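**Harnow edges Salem in volleyball opener**

3rd September

Harnow opened its section schedule with a five-set win over Salem, taking the last set 15-12 in front of a home crowd of 876.

Senior outside hitter Ilham Gaber had 19 kills and served the final two points. Houda Abdel Rahman, a junior setter, finished with 41 assists and 10 digs. Salem won the first and third sets and led 9-6 in the fifth before coach Tsutomu Tsuji used his last timeout.

"We were passing poorly and our middles weren't getting the ball," said Harnow coach Wahyudi Hartono. "Houda started going quick in the fifth and that opened up the outside."

Salem played without starting libero Mina Tsuji, who has a sprained ankle and is expected to miss 2 more matches.

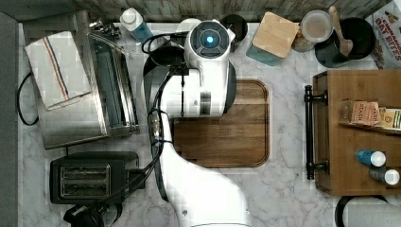
When does Harnow play next?

The Lady Hawks travel to Utov for a nonsection match, with the junior varsity starting at 5:45 and varsity to follow. They return to section play at Salard, last year's runner-up.

**Other notes:**

–Utov swept Salard in a scrimmage last week, 25-20, 25-17, 25-22. Scrimmages do not count in the standings.

–Gaber needs 31 kills to reach 1,000 for her career. She had 388 last season and was a first-team all-section pick.

–Harnow athletic director Ayman Radwan said the boosters have raised nearly 3,000 dollars toward a new net system. The old standards will go to the middle school.

–Salem's home match with Utov has been moved up an hour. Tickets bought for the original time will be accepted at the door. The freshman match that night is off and has not been rescheduled.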